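The Robot Will See Your Stationery Now
An open day at Nelance, where the future arrives one pen at a time

The sign at reception said DEMONSTRATIONS THIS WAY, with an arrow pointing at a coat rack. I followed a man with a lanyard and ended up where I was supposed to be, holding a coffee I hadn't asked for.

Nelance makes software that teaches robot arms to handle household objects. Once a year, in October, it opens its doors to customers, students, neighbors and anyone who writes for a magazine. Last year the big attraction was a real arm folding a towel. This time most of the arms were on screens, living in simulated rooms with better floors than mine.

"They don't break, and they don't complain about the hours," said Zinhle Pillay, who runs the simulation group and had clearly been asked about it already that morning. A practice world is called a Kisteser, after a street one of the founders used to live on. The program that does the learning is Mokura. I wrote both names on my hand.

The task of the day was to put a marker in a pen holder. I have been doing this since kindergarten with mixed results, and I felt qualified to judge. Mokura had been given 300 recorded demonstrations, all performed by staff members steering the arm with a controller, and then turned loose to try it 1000 times in rooms that kept changing. New table, new walls, new tiles. The idea is that a robot raised in a single room comes to believe the whole world looks like that room, a problem I have also noticed in people from my hometown.

Visitors were invited to take the controller. My first try sent the marker off the far side of the table. On my second I got it to the rim, where it balanced for a moment while a boy behind me breathed through his mouth, and then it fell on the wrong side. The boy went next and did it in one go. His mother told him not to gloat, without much conviction.

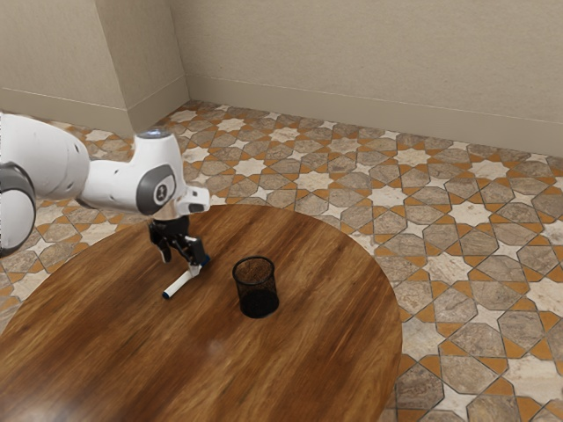

What makes it hard, Pillay explained, is the turn. Picking the thing up is mostly solved. But a marker grabbed at a slant has to be brought upright before it will go into anything, and the arm has to work out how much to rotate its wrist and when to let go. Let go early and you have a marker on the table. Let go late and the fingers bump the rim and take the holder along with them.

Liesbeth Hendriks, who looks after the company's customers, steered me toward the question of what it's all for. Her answer was Cele, a kitchen and desk assistant that Nelance hopes to test in over 1096 homes. I asked why 1096. She said it had come out of a spreadsheet.

Would it load a dishwasher? Eventually. Would it load it the right way, with the bowls at the back? She asked who had decided that was the right way, and we moved along to the sandwiches.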